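The Neighbor Who Only Came Over to Return Things: My Torkton Rewatch, Season Four

Saturday, November 19, 2022
Posted by Letay Tefera

Okay, I finished season four last night and I have so much to say about Utari that I'm giving her the whole post. I know I promised to do the Halloween episodes next. They can wait!

Quick catch-up if you landed here from a search: I'm rewatching all 137 episodes of Torkton, in order, no skipping, even the clip show. Torkton is the cartoon about the Quiroga family, who move to a town built around a single company, Prilteck, where the dad works in a department that changes its name every season. I watched it as a kid in the wrong order on a channel that came in fuzzy, and watching it properly has been the best thing I've done all year.

So, Utari. If you only half remember the show you probably remember her as the lady next door with the casserole dish. She shows up in the third episode of season one, rings the bell, hands Marisol a dish and says, "I believe this is yours." Marisol says it isn't. Utari leaves it anyway. End of scene, maybe fifteen seconds, and it has nothing to do with the plot (that's the one where Beto gets stuck in the car wash).

And then she keeps doing it! A rake. One roller skate. A framed photo of somebody else's graduation. The Quirogas never own any of it, and they never say no hard enough to get her to take it back. When I was nine I thought this was just a weird thing the show did when an episode ran short. I still laughed every time, mostly at her voice, which is very soft and very sure of itself.

Season four is where the writers decide to do something with it, and wow, do they take their time. The first half of the season she's hardly there. She waves from a porch in one episode, and in the bowling one you can see the back of her head in lane six. Then comes "Things We Borrowed," which is episode 10, and the whole first act is Marisol cleaning out the garage before her sister visits. She pulls out the dish. She pulls out the rake. All of it is there! Every single thing Utari ever brought over, drawn the way it was drawn the first time, including the roller skate with the green lace, which I went back and checked because I couldn't believe they'd remembered the lace.

Marisol decides she's going to march next door and return everything. She loads up the wagon. Utari opens the door, looks at the wagon, and invites her in, and we see the inside of Utari's house for the first time in the series. It's bare. There's a chair and a lamp and a kitchen table, and lighter patches on the wallpaper where things used to hang.

I had completely forgotten this. I was eating cereal and I stopped eating cereal.

She tells Marisol that she used to run the lost and found at Prilteck, back before they closed that floor, and when they told her to throw it all out she took it home. She's been trying to get it back to people ever since. She knows it isn't the Quirogas' stuff. She says they were just the only house on the street that ever opened the door. And then Beto comes crashing through the hedge because of the B-plot with the goose, and we're back to being a cartoon again, and she gets a laugh on her very next line. I love that they don't let it sit. A different show would have put a piano under it.

What I noticed this time, and missed as a kid, is how much the earlier seasons were already setting this up. In season two there's a cutaway to the Prilteck building where the elevator skips a floor. I always took it as a throwaway gag about the elevator being bad. In season three the dad loses his hat at work, spends a whole episode looking for it, and at the end somebody tells him, "There used to be a lady for that." There used to be a lady for that! It's just sitting there!

Now, did they plan it? There's a long argument on the old fan board, 326 posts, and I read the entire thing on Thursday when I should have been asleep. One camp says the elevator proves it was always the idea. The other camp says somebody in the writers' room just rewatched the early episodes and got lucky. I lean toward lucky, myself, and I think it's a better story that way. In the season one scripts (well, the transcripts fans typed up) she doesn't even have a name, she's "Neighbor Woman," and she doesn't get called Utari out loud until the second season's snow episode. You don't usually forget to name somebody you have big plans for. But the hat line is awfully specific, so I go back and forth.

A few smaller notes from the season before I lose them:

The opening titles change after the break. The mailbox is on the other side of the driveway and stays there for the rest of the run. I checked three episodes on each side of it.

Beto's voice drops a little. Same actor as far as I can tell, he just sounds like he has a cold for five episodes.

"Prilteck Family Fun Day" is still terrible. I wanted to come around on it. The three-legged race is fun and the other eighteen minutes are the dad apologizing to his boss.

The grandmother gets her best line of the series in "Dial Tone." I won't type it out because it only works if you've heard the phone ring six times first.

The goose is back. I'm happy about the goose.

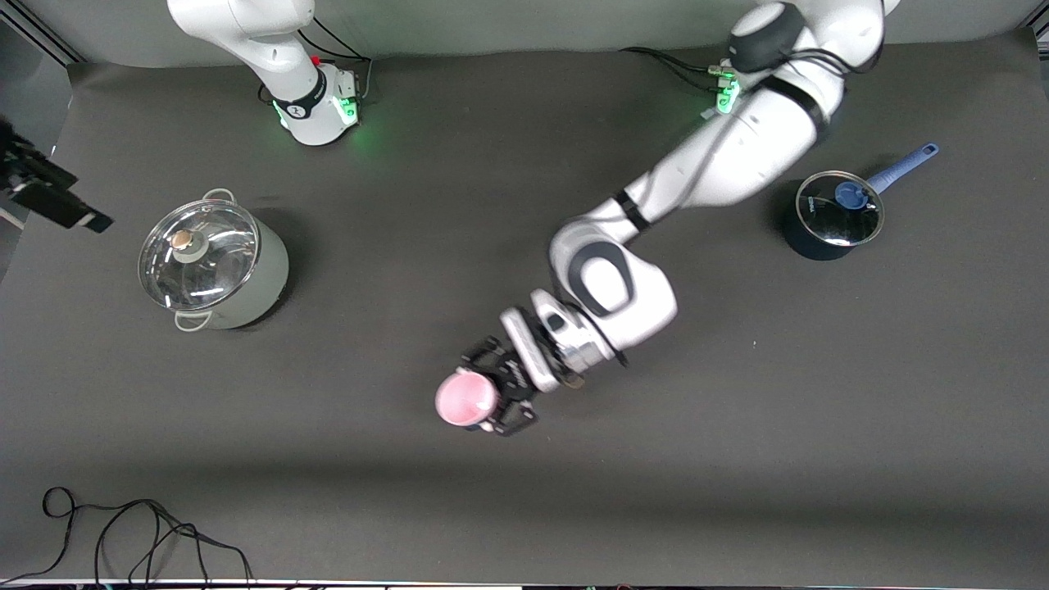

The left arm has the pink one.

Going into season five, the thing I'm most curious about is how they handle Utari once everybody knows her deal. My memory is that she turns into more of a regular and comes along on the camping trip, and I also remember liking her a bit less, though I was eleven by then and liked everything a bit less. There's supposed to be an episode where someone finally comes to claim the graduation photo. I don't remember it at all. It may be one of the ones my channel never ran, and if so I'll be seeing it brand new, which makes me ridiculously happy!

There are 7 seasons in total, and at the rate I'm going I should be into the sixth by January. Season six is the one everybody warns me about. I remember a boat.

A couple of you asked in the comments which order to watch in, because the discs and the broadcast order don't match in season two. I'm going with broadcast. If you use the disc order, the snow episode comes before the one where they buy the snow shovel, and that will bug you the way it bugged me. Everything else you can shuffle without trouble.

Also, to the person who wrote in about the roller skate: yes, I see it too, in the background of the yard sale in season one, on the blanket next to the toaster. That's a whole season before she rings the bell with it. So somebody bought it, or lost it again, or the background artist just liked drawing skates. I've looked at that shot way too many times now and I'd love to hear what the rest of you think.

Halloween episodes next week, for real this time. There are four, and I've already started taking notes on the one with the pumpkin that looks like the mayor.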